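5.2 Failures hidden by the success count

The Zollix controller reported 192 sorting trials and 111 completed ones. We do not think the second number means much. A trial was logged as complete when the fingers closed and the arm returned home, whether or not a cube came with it.
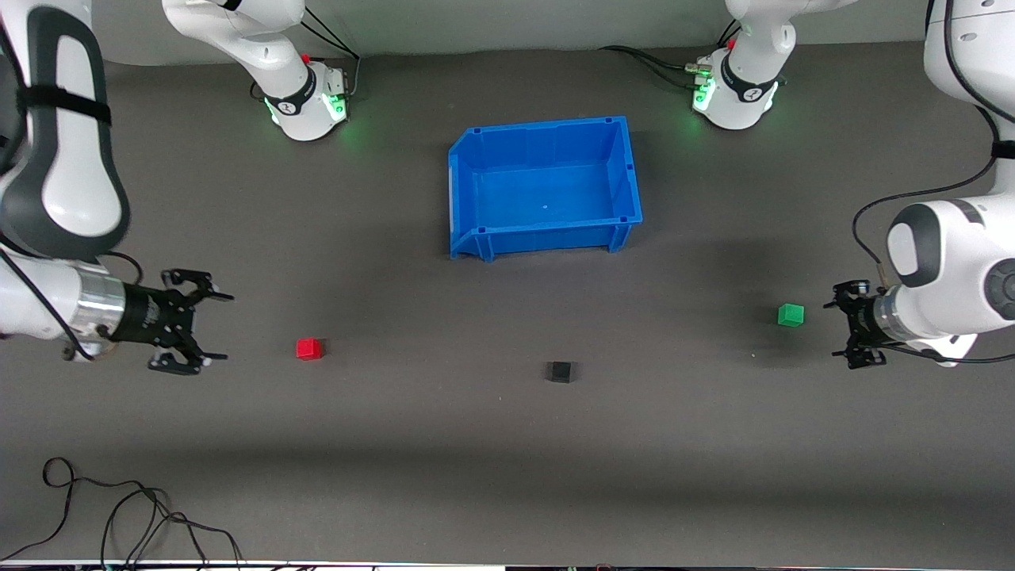 Empty grasps were our main concern at Perndale. Szalai reviewed the logs by hand and found 14 trials marked complete in which no cube had been delivered. The task is hardly demanding: a red, a black and a green cube on a gray tabletop, with an open blue bin behind them. A controller that cannot tell whether it holds one of these should not be grading itself.

Figure 4. Two-arm sorting setup, with a wrist camera view of the red cube.

The vendor's note blames lighting. We have doubts. Shadows may well shift the estimated position of a cube, but they do not explain why a missed grasp is recorded as a good one. Pintér repeated the test in January with the lamps moved, and the false entries were still there.
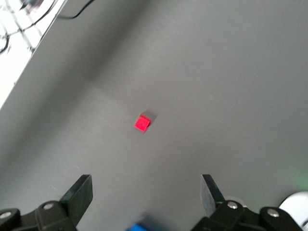

A finger-width check before the return move would catch most of these cases. Boros offers one as an option, switched off by default. Until it is on, we would treat any completion rate from this controller, including our own, as an upper limit.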